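**Hand-held gripper or teleop for lid tasks?**

**hafiz_oei:** Hello all. I am teaching our arm at Sasby to put a lid on a box tray. I recorded 114 demonstrations with the hand-held grippers on Saturday. The policy reaches the lid well, but it tilts it too early. Should I record more, or change to remote control?
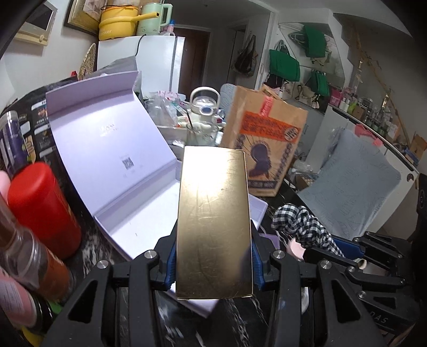

*Gold lid held upright, just over the white tray.*

**zokden_fan:** Change to teleop. With your hand you feel the edge of the tray, and the robot does not feel it. So you show it a thing it cannot repeat.

**signe_i:** I do not agree. We tried teleop for a similar lid and the operators were so slow that the arm learned to wait. I would keep the hand-held one and record 40 more, all with a short stop before the tilt.

**zokden_fan:** A slow demo can be speeded up afterwards. A wrong contact stays wrong.

**oddsson6:** Is the lid shiny in all of your demos? Reflections gave us trouble — we moved one lamp and it went better.

**hafiz_oei:** Yes, always the same gold lid. I will try Signe's stop first, then the lamp. Teleop I must ask my boss.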